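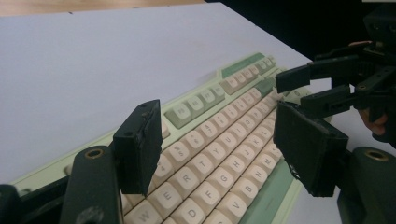

Acta de la reunión de noviembre
Taller de narrativa infantil y juvenil Minula

Lugar: sala pequeña de la biblioteca, segunda planta
Hora de inicio: 18:10
Hora de cierre: 20:25
Modera: Rostam Ghorbani
Asisten: once miembros del taller y dos personas que venían a conocernos (¡bienvenidas las dos!)

1. Lectura y aprobación del acta anterior

Se aprueba con una corrección: el título del cuento leído en octubre era «La tía del faro», con tía, y figuraba como «La vía del faro». La autora se lo ha tomado con muy buen humor y dice que ya tiene título para el siguiente.

2. Novedades de los miembros

Rostam abre la ronda con la noticia que muchos esperábamos: ha terminado el primer borrador completo de Wosov, su novela para lectores de diez a doce años. Son 323 páginas y le ha costado tres inviernos. Aplauso largo. Cuenta que el último capítulo lo escribió de un tirón en casa de su hermana, con los sobrinos entrando y saliendo a preguntarle si el zorro se salvaba. No quiso decírselo a ellos y tampoco nos lo ha dicho a nosotros.

Otra compañera ha vuelto a la poesía después de mucho tiempo sin escribir un verso y ha traído cuatro poemas breves sobre el patio de su escuela. Leyó dos. El segundo, el de la cuerda de saltar, gustó muchísimo y se le pidió que lo repitiera.

Se informa también de que la editorial Drunano ha contestado a la consulta sobre la antología. La respuesta es amable y bastante concreta: les interesa leerla entera y piden que el conjunto no pase de 187 páginas con ilustraciones incluidas. Se comenta en el punto 4.

3. Lectura y comentario de textos

3.1. Wosov, capítulo primero (Rostam Ghorbani)

Leído en voz alta por el autor, unos veinte minutos. Resumen de los comentarios:

La entrada en el bosque funciona de maravilla. Varios destacan el momento en que la niña cuenta los pasos del abuelo por el ruido que hacen en las hojas. Se le sugiere no explicar después que lo hacía por miedo, porque el lector ya lo ha entendido.

Hay dos personajes cuyos nombres empiezan por la misma letra y alguno nos liamos con quién hablaba en la escena del puente. Rostam toma nota, aunque avisa de que le tiene cariño a los dos nombres.

Discusión animada sobre la palabra «vereda». A unos les parece difícil para la edad y otros defienden que los niños aprenden palabras precisamente así, tropezando con ellas. Nos quedamos un buen rato en esto. No hubo acuerdo, y el autor la deja.

Se le pide que traiga el capítulo cuarto, el de la nevada, del que ya nos había hablado.

3.2. Cuento «El calcetín del alcalde»

Texto de humor para primeros lectores, de 654 palabras. La autora preguntaba si se le había quedado largo. La opinión general es que no, y que el ritmo aguanta muy bien hasta la escena del discurso en el balcón. A partir de ahí hay dos chistes seguidos con el mismo mecanismo y convendría elegir uno. Se vota por curiosidad y gana el del paraguas por siete a cuatro.

Una de las asistentes nuevas, que es maestra de primero, aportó una observación estupenda: sus alumnos se ríen mucho más cuando saben antes que el alcalde lo que va a pasar. Propuso adelantar la aparición del perro. La autora se llevó la idea apuntada con tres signos de exclamación.

3.3. Relato juvenil sin título

Leído por su autor, que pidió comentarios sobre la voz de la narradora. Gustó que hablara poco y que se equivocara al juzgar a su prima. Se señala que en las dos últimas páginas empieza a sonar mayor de lo que es, sobre todo en la carta. Se recomienda leer esa carta en voz alta en casa antes de volver a tocarla. Para el título salieron varias propuestas y ninguna convenció del todo; seguimos abiertos a sugerencias.

4. Antología del taller

Hasta ahora hay recibidos catorce textos. Con la extensión que pide Drunano caben todos, siempre que ninguno crezca mucho en la revisión. Se acuerda lo siguiente:

Cada autor revisa su texto y lo envía al correo del taller antes de la próxima reunión.
Los diálogos van con raya, nunca con guion ni con comillas.
La nota biográfica tendrá tres líneas como máximo, y se anima a incluir algo que no sea un premio (mascotas, oficios anteriores, manías de lectura).
El orden de los textos se decide entre todos en la próxima sesión, con los títulos en papelitos encima de la mesa.

Sobre el título de la antología se debate entre «Cuentos con barro» y «La merienda de los lobos». El segundo arrancó risas y tiene muchos partidarios. Queda pendiente.

5. Visita al colegio Tehrani

El colegio Tehrani nos invita a leer en su semana del libro. Nos recibirían en el salón de actos, donde esperan a 157 alumnos repartidos en dos turnos. Entusiasmo general. Se ofrecen cinco personas para leer y queda un hueco por si alguien se anima más adelante.

Se propone que cada lectura dure menos de diez minutos y que se deje tiempo de sobra para preguntas, que el año pasado fueron lo mejor de la mañana. Todavía nos acordamos de la niña que quiso saber si los escritores pueden tener faltas de ortografía. Rostam hablará con la dirección para confirmar los horarios y preguntar si hay micrófono.

6. Ejercicio para la próxima sesión

Escribir una escena de una página como mucho en la que un adulto le explica algo a un niño y se lo explica mal. El narrador no puede decir que la explicación está mal. Vale cualquier tono.

7. Ruegos y preguntas

Se pide empezar con puntualidad, que hoy nos quedamos sin tiempo para los dos últimos poemas. Se leerán los primeros en la próxima reunión.

Se recuerda que hay tres libros del estante común sin devolver, entre ellos el manual de diálogo, con lista de espera.

Gracias a quien trajo el bizcocho de naranja. Se solicita la receta para adjuntarla a la próxima acta.

Sin más asuntos, se levanta la sesión a las 20:25.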